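Rental Vacancies Edge Up in Caltetdale as Pumphrey Units Open

CALTETDALE – More apartments were sitting empty in Caltetdale at the end of May than at any point in the past two years, according to a survey released by the Caltetdale Rental Owners Association.

The survey covered 2,000 units in buildings with at least four apartments. It found 8 percent of them vacant, compared with 5 percent a year earlier. Single-family rentals and duplexes were not included.

Most of the change came from the east side, where the Pumphrey complex finished leasing out its first building and opened a second. The two buildings have 200 apartments between them. Several older properties nearby reported tenants leaving for the new units when their leases came up.

"We expected to see some movement and we did," said Annelies Fankhauser, who prepared the survey for the association. "What we don't know yet is whether those older units fill back up over the summer or stay open into the fall."

Asking rents were mostly flat. One-bedroom apartments were unchanged from last May, while two-bedrooms slipped 2 percent. Studios were the only category to rise, and there are few of them outside downtown.

Some owners are offering move-in deals for the first time since the survey began. The most common is a month free on a one-year lease. A few landlords along Sukora Avenue are also waiving application fees and, in one case, the pet deposit.

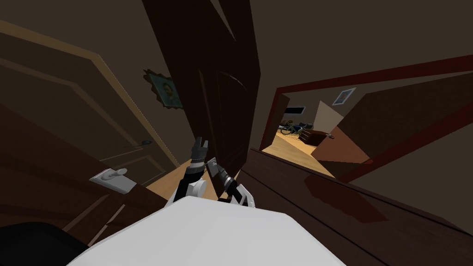
A computer-rendered hallway with dark wooden doors and an open doorway to a lit room.

Gert Zulu manages three buildings on the avenue. He said he had five open apartments in May, against one at the same time last year, and that people are taking longer to decide.

"They come at lunch, they look, they go see two more places and then they call back the next week," Zulu said. "Last year they brought the deposit with them."

Downtown was a different story. Vacancies there were at 3 percent, little changed from the previous survey, and owners reported waiting lists at both of the converted warehouse buildings near the train station. The Ivby neighborhood, just west of downtown, was also tight. No new multifamily buildings have opened in Ivby since the old school site was redeveloped.

Tenant groups said the survey shows only part of the market. Dineo Gumede of the Caltetdale Renters Network said many of the families her group works with rent houses or duplexes, and that those rents are still going up.

"A free month on a new two-bedroom doesn't do much for somebody who needs three bedrooms and a yard," Gumede said. She said the network has asked the city to collect rent figures when landlords renew their annual licenses.

City housing planner Thabiso Coetzee said his office is looking at that request but has not made a recommendation. The license form was last changed when inspection fees were updated, he said, and any new question would need council approval.

More construction is on the way. A third building at Pumphrey has its permits, and a smaller project on Mill Street is under review – the planning board is due to take it up at its next meeting, at 7 p.m. in the City Hall annex.

The association does the survey twice a year, in May and November. Copies are available at its office.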